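I pulled the last of the tomatoes in October, before the first cold night. Most were still green, so they went on the table to ripen indoors. I have 40 of them to get through, and I check them every morning with my coffee.
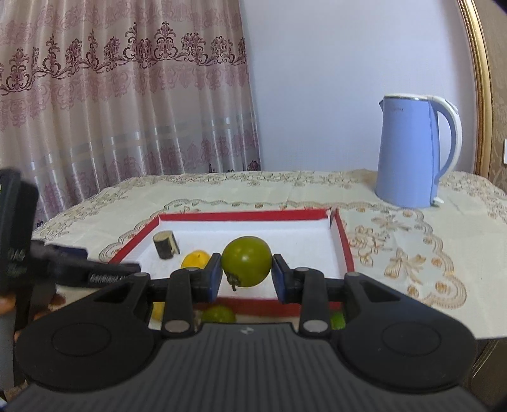
How long does a green tomato take to turn indoors? Mine need 2 weeks if they already have a little yellow in them, and longer if they are hard and dark.

I throw out any with soft spots. The ones that never turn get sliced and fried in cornmeal, 5 at a time in my small pan.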